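How Do You Shop for a Robot's Hands?

Hi, I'm the one who makes the shopping lists at Culer, a little robot workshop in Druvenport. When kids visit us, they always ask if they can drive something. Then they ask what it costs. I love the second question, so let's talk about it!

Say you want a robot that can tidy up a table. You might think you'd buy the robot first. I'd start with the hands. A robot's hand is often called a gripper, and a simple one has just two fingers. Pinch your thumb and pointer finger together - that's pretty much the whole idea. You can do a lot with a good pinch (try picking up a sock, then a coin, and see which one is harder).

Some grippers don't need a robot at all, because a person holds them by a handle. That's great news for my list, since I can leave the big expensive arm for later and still find out which things are tricky to grab.
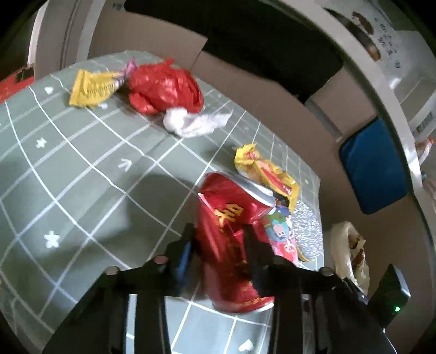 Two black fingers and a dented red drink can.

Cans are round and shiny, and a dent changes where the fingers can touch. Candy wrappers are harder in a different way. They're thin and they squish. So one line on my list just says "stuff to pick up," and it's the cheapest line of all! Snacks, wrappers, tissues, plastic bags. You probably have half of it in your kitchen.

Now for the money part. Let's pretend we have 600 dollars in our piggy bank, and a Cluvley hand gripper costs 80 dollars. If I buy one, I have 520 left. If I buy two, I have 440 left. Should I buy two? I usually say yes. With two, you can hold one thing still and grab another, or work with a friend.
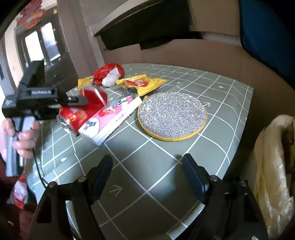
Busy table! The gripper on the left is up against the snack can.

Next come the boring lines, and I have a soft spot for them. Cables. A mat with lines on it, so you can put things back in the same squares. Spare screws (so many screws). I set aside 100 dollars for all that, and our piggy bank goes down to 340.

What about a whole robot arm? The one I've been looking at is made by Rantala, and it costs 2896 dollars. Ouch! Take away our 340 and we still need 2556 more. So the arm goes on a different page called "Later," and I check that page again in March.

Want to try it yourself? Pick a chore you'd like a robot to do. Write down what it has to hold, then what kind of hand could hold it, and then everything that hand needs to work. Put a price next to each line and add it all up. Mine always comes out too big the first time, so I get my eraser and go around again.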